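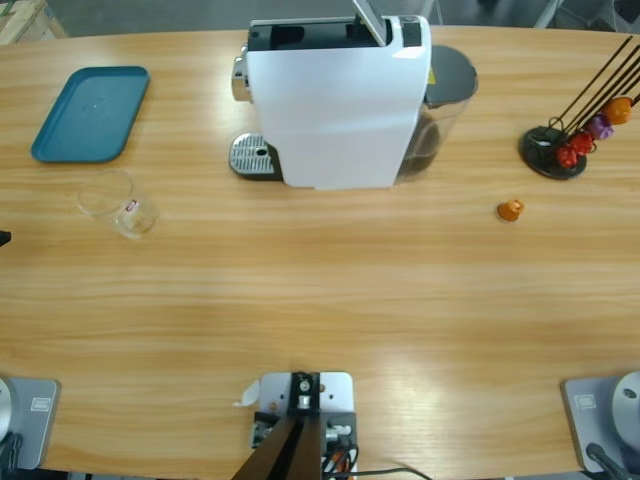 A white capsule coffee machine with its lid open. Capsule machines are now common in village halls, offices and home kitchens.

Flavadthorpe to collect used coffee capsules from November

By Rosalind Bellamy
November

People in Flavadthorpe will be able to hand in used coffee capsules for recycling from this month, after the parish council agreed to run a trial with the waste firm Cander.

Collection bins have been put in at five places: the library, the village hall, the doctors' surgery, the car park behind the Co-operative Hall and the Nartey garden centre on the Sillosness road. The trial will run until the end of April and will cost the parish £300, which covers the bins and the printed bags. Cander will empty the bins every other week at no charge during the trial.

Capsules cannot go in the kerbside recycling in Flavadthorpe. They are too small for the sorting line and the coffee left inside spoils the paper and card. Most end up in the grey bin.

Sandrine Guillot, who put the plan to the council, said she had been asked about it many times over the past year.

"People have a bag of them under the sink and they don't know what to do with it," she said. "Some have been driving them over to Sillosness, and that is a long way to go with a bag of old coffee."

Sillosness has had a similar scheme since the spring. Its council said it had filled 200 bags by the end of the summer, more than it had planned for, and had to ask for extra collections in August.

Both metal and plastic capsules will be taken, but they must go in separate bags. Green bags are for metal and white bags are for plastic. They can be picked up free from the library desk, and each holds 100 capsules. Paper pods should go on the compost heap or in the food waste caddy.
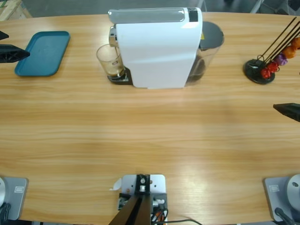
A glass cup with a little coffee in it under the spout of a capsule machine.

Capsules do not need to be washed or emptied before they are handed in. Cander said they should be left to drain for a few hours so that the bags do not leak. The coffee grounds are taken out at its depot and sent to be composted, and the metal and plastic are sold on.

Not everyone on the council was in favour. Noboru Shibata voted against the trial and said the money would be better spent on the path by the allotments, which floods each winter.

"I have nothing against recycling," he said. "But these are sold by large companies and they ought to be the ones paying to take them back."

Tomoyo Kikuchi, who runs the café next to the library, said she did not use capsules herself but would keep a stock of bags behind the counter for when the library is shut. She has given away her own used grounds to gardeners for several years and said there was usually a bucket by the back door for anyone who wanted some.

The council will look at the figures in May. If the bins have been well used, it will ask Cander for a price to carry on for a full year. Daichi Hayashi, the firm's area manager, said the price would depend on how clean the bags were.

"The main problem we get is other rubbish in the bin," he said. "Batteries, tea bags, crisp packets. If it's only capsules, it's a quick job for us."

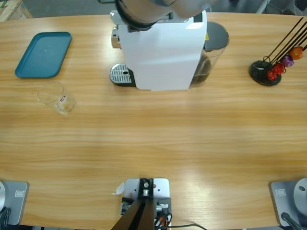 Drip trays and water tanks on capsule machines should be emptied and rinsed often, Cander's leaflet says.

A leaflet with the bin locations is going out with the next parish newsletter. It also has a short section on looking after machines, including how often to descale them in a hard water area such as Flavadthorpe. Copies are available at the library, which is open until 5pm.

Comments

allotment_jan
Good news. Can the bags be used again or do you need a new one each time?

Peter W
New one each time, they get tied up and go off in the van. I asked at the library.

Moss Lane
I agree with Mr Shibata about the path. It was under water again last week.

kettleon
We went back to a cafetiere two years ago and don't miss the capsules. Still, better in these bins than in the ground.

allotment_jan
Thanks Peter. Will pick some up when I take my books back.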